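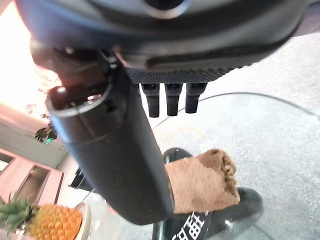

3.2 Station setup and hand upkeep

All sessions were run on one Humeo station, a two-armed robot with a Zernar hand on each wrist. The station was assembled in December and stayed in the same room until the study ended. This section covers how the hands, the wrist cameras and the cables were set up and what had to be done to keep them in working order.

Each hand is held to its wrist by a ring of screws. We tightened these in a cross pattern and put a paint line across each head, so that a screw that had started to turn could be spotted at a glance. The wrist camera was fixed next, and its view was checked with the hand open and then closed on a soft object. In the closed position the thumb hides a good part of what is held. We tried tilting the camera mount outward to get around this, but the fingertips then left the view during side grasps, and we went back to the original angle.

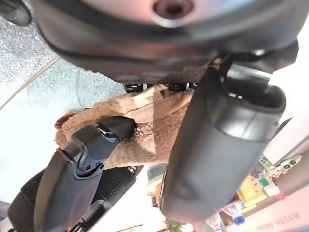 How often does the hand need to be recalibrated?

After every finger or tendon replacement, and otherwise once every 25 sessions. The routine closes each finger slowly against its stop and stores the new end position. It takes a few minutes per hand and can be run with the arms in their rest pose.

Soft and fuzzy objects caused most of the upkeep. Fibers from cloth and plush catch in the textured parts of the grip and work their way toward the joints. At first we cleaned the hands only when a grasp failed. Štefánia Šimko, who ran the station, changed this to a fixed round at the end of the day: power off, fingers opened by hand, fibers picked out with plastic tweezers, pads wiped with a damp lint-free cloth. Alcohol was dropped from the round after it left one set of pads stiff.

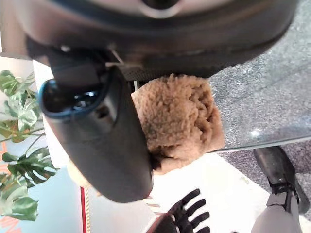 Finger wear was uneven. The thumb does most of the pressing in our tasks, and its tendon stretched first. Over 73 sessions we replaced the thumb tendon on the right hand 3 times and on the left hand once. A stretched tendon shows up in the log as a growing gap between the commanded and measured joint angle. We swapped the part when the gap stayed above 2 degrees after recalibration.

Cable routing was the other recurring job. The cables need enough slack for the arms to reach over the table, and that slack can snag on a bracket when the arm is drawn back. Figure 4 gives the head view with the right hand at a brown, fuzzy object, the left hand open, and black cables looping around the limbs.
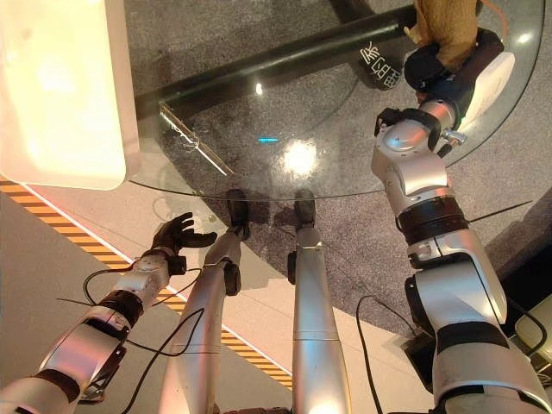
We set the slack with the arm at full reach and then moved it by hand through the rest pose, looking for any point where a loop pulled tight. Ties were placed on the casings only, never across a joint. A wrist connector that had been pulled was unplugged, checked for bent pins and seated again before the next session. Dropped camera frames were treated as a connector fault until the log showed otherwise.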